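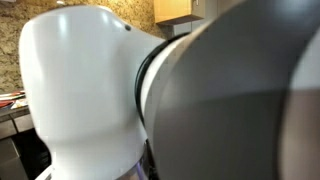 shoulder season. Jetard arm, kitchen install, May 2021

ok so thread on the Jetard home kit bc people keep asking me is it worth it. short version: parts of it yes. long version below, typing fast

1/ what you get for the base price: one arm, one gripper, a power brick the size of a loaf of bread, and a login to Nustbridge (the scheduling / teaching software). second arm is extra. we went for two. still arguing about that one

2/ price. 1469 for the starter kit, then 23 a month for Nustbridge if you want more than 3 saved routines. you WILL want more than 3. stirring, lifting a lid, passing a spoon, done, thats your free tier gone

3/ finish is nicer than I expected. glossy white shell, gray link, black ring at the joint. wipes down fine with dish soap. the ring seam catches flour tho so keep a soft brush handy

4/ there's a purple light low down on the arm. manual gives it half a page and I still had to call support to learn what the colors mean. support was good! picked up quick, real person, knew the product

5/ setup. box says an afternoon. took us two evenings, most of it cables. buy clips. buy more clips than that

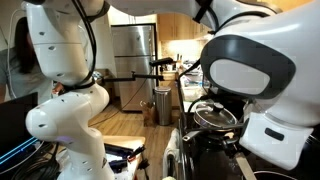
Amos Esposito replied asking if it can run with just the one arm, since his counter is tiny and he's only after something to stir while he chops.

6/ yes Amos, one arm is fine for stirring. you lose anything where a lid has to stay up while something else goes in the pot. measure your reach first - Jetard wants 600 mm clear on the swing side and they mean it

7/ teaching it. you move the arm by hand, hit save, it plays it back. lovely when it works. but it saves pot POSITION, so if you put the pot down a bit to the left next time you're re-teaching. they say a fix is coming. they said that in March too

8/ noise: low hum, small click at each stop. fine with the radio on. at 6am less fine

9/ the other quote we got was from Skallcombe. cheaper arm, smaller, no monthly fee, but the gripper is a paid add-on and you bring your own software. if you like tinkering get that one. I don't, I like soup

10/ stuff I'd change: longer base cable, a stop button you can hit with an elbow, and please let me rename routines after I save them. I have one called "test test 2" that I use evry day

11/ would I buy again - one arm, yes. two arms, ask me after the summer. I'm keeping Nustbridge on monthly, not yearly, til the pot thing gets fixed

12/ questions below, I'll get to them tonight. pls don't dm me for a discount code I don't have one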